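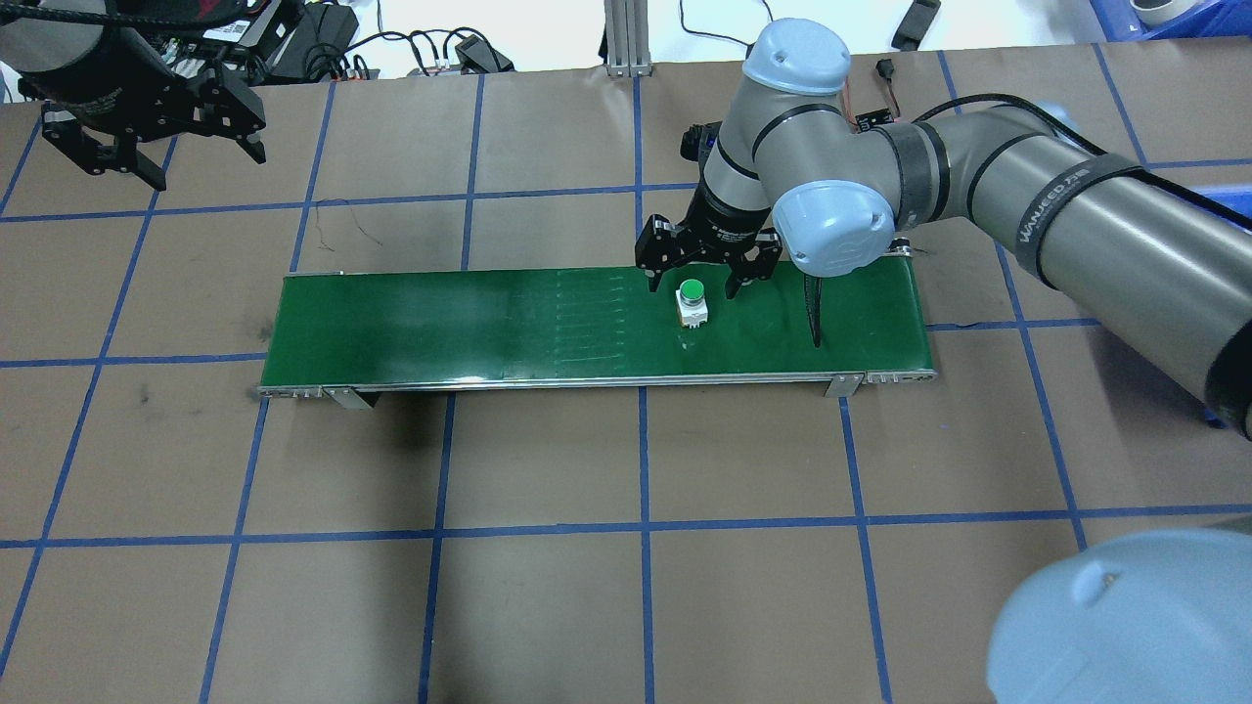 Druletus packing room, robot bench walk-through, April round. I did this one with Marianna Kołodziej from the day shift, and we took our time over it, because this is the first round since the arms went from "the thing the engineers play with" to a regular part of the shift. I'll say it up front, I'm thrilled with how this bench is coming along! The blue tape squares on the work surface are a great example. Everyone on the shift talks in squares now ("two squares down from the belt"), and a new person can follow a handover note on the first day. The button block with the green cap was sitting right on the belt under the open gripper when we started, so that's where our first comment went.

Marks used: OK, FIX (do it before the next round), WATCH (fine today, look again).

1. Work surface and tape

Tape grid readable, corners stuck down: OK
Surface clear of tools before start: OK
Comment: Please don't re-tape squares on your own, even if one looks crooked. Igor has the layout sheet and the arm positions are taught to it.

2. Belt

Belt surface clean, no nicks or frayed edge: OK
Rail along the near side tight: OK
Support legs firm, no rocking: OK
Finger gap at the belt ends: WATCH
Comment: The gap is inside the limit but I'd like it smaller. Leszek is going to try a different end guard. Sleeves and gloves are the worry here, much more than fingers.

3. Arms and grippers

Joint caps seated, no cracks: OK
Straps on the arm snug, lettering side out: OK
Gripper fingers open and close evenly at slow speed: OK
Gripper holds its part when the stop is pressed: OK
Reach of both arms known to everyone on shift: FIX
Comment: We asked 3 people to point to where the arm can get to. 2 of them had it right. The third was short by a whole square, and it was someone careful with years on hand packing, so this is on us and how we explained it. Wiesława is going to walk every shift through the reach at slow speed, with people standing where they normally stand. Ten minutes each, paid, at the start of the shift.

4. Buttons and stops

Button blocks labeled: FIX
Button blocks have a parking spot when nobody is using them: FIX
Emergency stop reachable from both sides of the bench: OK
Stop tested with the arm moving: OK
Comment: A loose block riding on the belt is a part as far as the arm is concerned. Pick a square, mark it, and park the blocks there. Marianna suggested using the same square on every bench so you could find it half asleep, and I love that. Also, a green cap should mean the same thing wherever you are in the building. At the moment it depends who wired it.

5. Cables and power

Cables behind the bench off the floor: OK
Cables bundled and clear of arm movement: FIX
Power brick secured: WATCH
Cable along the arm has slack at full stretch: OK
Comment: The tangle along the back edge is the one ugly thing on this bench. It was ugly last round too! Leszek has ties and a tray on order under job 886. Until then, nobody reaches over the back to unplug anything. Go around.

6. The people part

(New section. Danuta asked for it and I think every bench sheet should have one.)

Everyone on shift knows who may restart the arm after a stop: OK
Job changes explained in person before they happen: OK
Breaks kept at the old times: WATCH
Somebody to talk to within reach of the bench: FIX
Comment: This was the best conversation of the whole round. The arm has taken over the part of the job where you placed the same piece over and over, and the wrists are happier for it. Marianna told me she used to go home and not want to open a jar. What's left is checking, clearing jams and setting up the next run, and people like it! They're learning it fast, too.

But it is lonelier. Packing used to be done elbow to elbow, and now one person minds the bench with a wall of shelving behind them. Please move the labeling table to this side of the shelves so there's company. It's a small move and it needs no wiring.

Breaks are a bit slippery as well. The arm doesn't get tired, so the person beside it waits for "a good place to stop" and there isn't one. Stop it at break time. The count can wait.

7. Open items and who has them

Reach walk-through, all shifts: Wiesława
Parking square and button labels: Marianna and Igor
Cable tray, job 886: Leszek
End guard trial: Leszek
Labeling table move: Danuta to agree on the spot with both shifts

Copy of this sheet goes on the clip by the bench. Write on it, please. The pencil notes from last time were more use to me than half the printed lines.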